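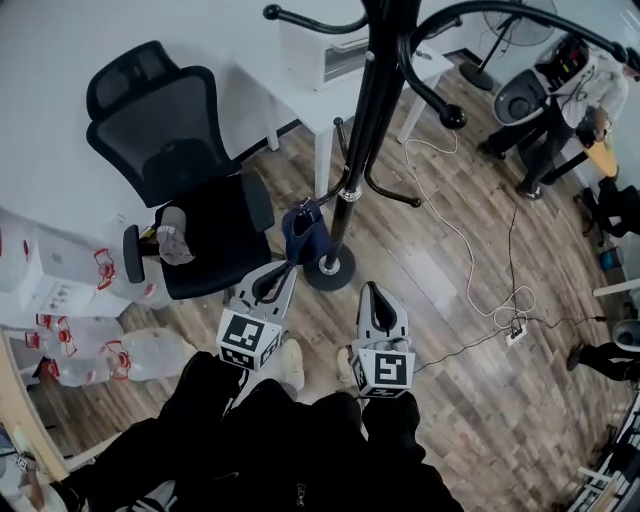
Derkton übernimmt zum Jahreswechsel das Garderobengeschäft von Volico. Der Vertrag wurde am 31. Dezember 2014 unterzeichnet, über den Kaufpreis haben beide Seiten Stillschweigen vereinbart. Zum Sortiment gehören Wandhaken, Schuhbänke und freistehende Garderobenständer, darunter schwarze Modelle mit rundem Fuß und gebogenen Haken, die in runden Knäufen enden. Alle 22 Beschäftigten werden übernommen.

Die Marke Volico bleibt erhalten. Bestellungen von Fachhändlern laufen bis April über die bisherigen Ansprechpartner, danach über den Innendienst von Derkton. Lieferzusagen und Garantien gelten unverändert weiter.

"Für unsere Händler ändern sich zunächst nur Rechnungsadresse und Kontonummer", sagt Geschäftsführerin Hanneke Hendriks. Die Leitung des neuen Bereichs übernimmt Toon Verstraete, bisher Vertriebsleiter bei Volico.

Derkton beliefert 300 Möbel- und Einrichtungshäuser und unterhält 2 Auslieferungslager.

Pressekontakt: Ieva Lepik, Derkton, Unternehmenskommunikation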